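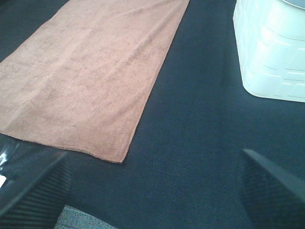 4.3 Failures at the near hem

Of the 534 towel episodes we logged, the ones that ended badly did so with some consistency, and mostly at the same corner. The policy is asked to pinch the towel by its nearest corner, lift it clear of the cloth and lower it into the white bin. It was very good at the first half of the first step.

Figure 4. Wrist camera view during an approach. The fingers are open and the near corner of the towel lies ahead of them; the bin is at upper right.

The usual failure went as follows. The fingers came down a little short of the hem, closed firmly on the navy ground cloth, and carried that toward the bin instead, with the towel riding on top like a passenger. Because the grasp check reads only finger width and motor current, it reported success. By its own account the arm had a nearly perfect February. We have kept the log entries, partly for the record and partly for morale.

A second fault was less amusing. When the ground cloth pulled tight against its clamps, the controller read the extra load as a heavy towel and pulled harder, up to the 80 N limit we had set and then forgotten. On one run a clamp let go and landed 2 m away, near the chair where Morven Purves had been sitting before she went to find out why the other clamp was creaking. The limit is now much lower, and the chair has moved.

We first blamed the Dustell depth filter, which smooths low ripples in the pile and so places the hem slightly nearer than it is. Turning it off helped less than we had hoped. The larger share came from the training set, Plorilari, in which every towel was ironed. Ours were not. A corner with a bend in it was, as far as the policy knew, some other object.

Adding 100 episodes with rumpled hems removed most of the short grasps. The grasp check now also compares wrist views before and after the lift, and stops the arm if the ground has come along.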